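Why do big round buttons pop back up?

Have you ever pushed a big, round button, the kind with a shiny cap like a candy, and felt it push right back at your hand? Buttons like that are such fun to press, and there is a clever little secret tucked away inside many of them.
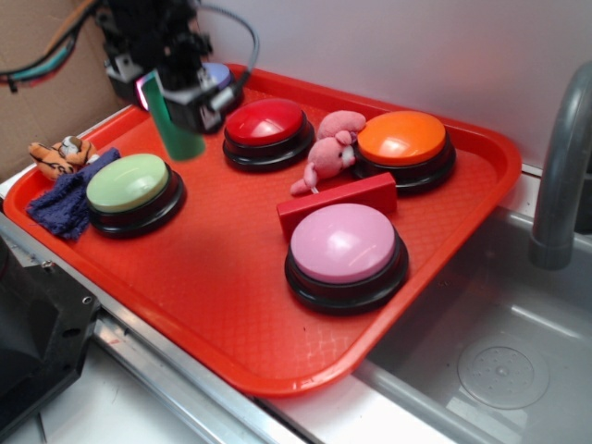 The secret is a spring! When you press the cap, the spring gets squeezed up small, and a squeezed spring wants very much to stretch out again - so as soon as you let go, up comes the cap.

Now, why so many colors? Well, a red button and a green button may feel just the same, but your eyes can tell them apart in a blink.

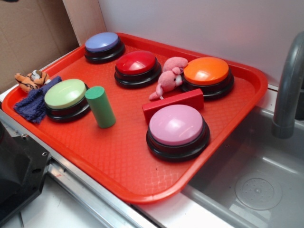

You can try a sorting game at home, too. Gather some blocks and small plush toys on a tray, and ask a grown-up to call out a color for you to find.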